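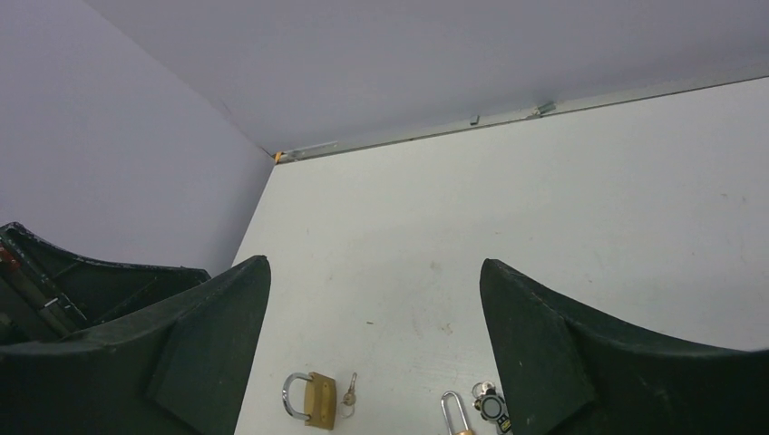

Slow down before the keyhole, not in it, was the first thing said to me this morning, and it came over my shoulder while I had both hands on the controls and my tongue between my teeth. You're trying to fix it when you're already stuck, the voice went on. I wrote it on the back of my hand in biro and it's still there now, at 7 in the evening, a bit smudged from the washing up.

So, padlocks! After weeks of folding cloths and putting cups on saucers I have finally been moved to the padlock task, and I love it. It's the hardest thing on the Orken list and the one I'd been hoping for since July. You sit at the desk with a handle in each hand, the two arms copy what you do, and everything gets recorded so that the robot can learn from it later. Pick up the key, hold the lock still, bring the two together, turn. A child of six can do it. I was all over the place for the first hour.

The trouble is that you can't feel anything. At home I open the shed in the dark without thinking, because my fingers know when the key has found the slot. Through the handles there's only looking. I swap between the views all the time: the wrist ones for the last little bit, the wide one for knowing where my elbows are (the robot's elbows, I mean, though by lunch I'd stopped telling the difference).

Things I want to remember for tomorrow:

Grip the key by the flat of the bow, never the edge, or it swings round.
Left arm holds the body of the lock, right arm does the fiddly part. I tried it the other way and it was hopeless.
Breathe out on the turn. Silly, but it works.
If a go is bad, end it and mark it bad. Don't rescue it with ten seconds of poking about.

That last one is a Clodelar rule and I argued against it when I started. I thought a robot ought to see how you get out of a mess. There is a separate set for that, as I now know, called Grarkisum, where you get into trouble on purpose and then recover neatly. I've put my name down for it. 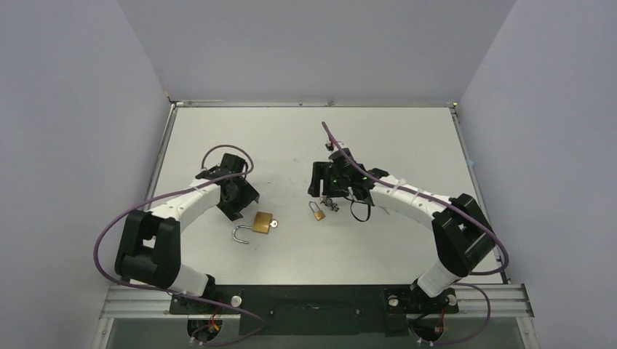
By the afternoon I'd got into a rhythm and it was lovely. Both arms moving at once, one settling while the other came across, hardly any stopping. I did 30 goes after lunch and kept most of them, which takes the padlock set to 552 altogether between all of us. I'd like to be there when the robot has its first try on its own. I was there for the cups, and I stood with my hands over my mouth the whole time like somebody at a school play.

What strikes me is how much of me must be going in. I have a habit of nudging a thing before I pick it up, just a tap to straighten it, and I never knew until I watched my own recordings back. The cup robot does it too now - the same small tap! I was so pleased I went and told everyone in the kitchen. The advice was to be careful what I teach it, then, and I suppose that's fair.

The others on the Thaweesak shift are much smoother than me. I watched 2 of their recordings before I left and they hardly seem to hurry at all, and yet they finish sooner. Must try going slower on the way in and see what happens.

Wrists ache a bit. Shoulders fine since I lowered the chair. Early bed, and I must find the old bike lock in the shed so I can practise watching my own hands.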